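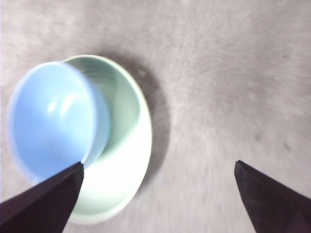 *Cuenco de plástico azul claro apoyado dentro de otro mayor, de color verde menta.*

Los **cuencos encajables** son recipientes de boca ancha y tamaño decreciente que se guardan unos dentro de otros. Se emplean para mezclar, servir y conservar alimentos, y se venden sueltos o en juegos de tres a cinco piezas.

## Forma y encaje

La pared se abre hacia el borde, de modo que el cuenco menor entra en el mayor. Si las medidas son muy próximas, las piezas pueden quedar trabadas; algunos modelos llevan un reborde que las mantiene separadas. Cuando la diferencia es grande, el cuenco interior queda suelto y puede inclinarse.

## Materiales

Los más comunes son el plástico, el acero inoxidable, el vidrio y la cerámica. Los de plástico pesan poco y admiten muchos colores, aunque se rayan con facilidad.

## Capacidad

Suele indicarse en mililitros. La serie Omia, del fabricante Poltasen, va de 200 a 1.000 ml, y su pieza mayor mide 19 cm de diámetro. La serie Pirkska añade una ensaladera de 28 cm.

## Véase también

- Ensaladera
- Fiambrera
- Vajilla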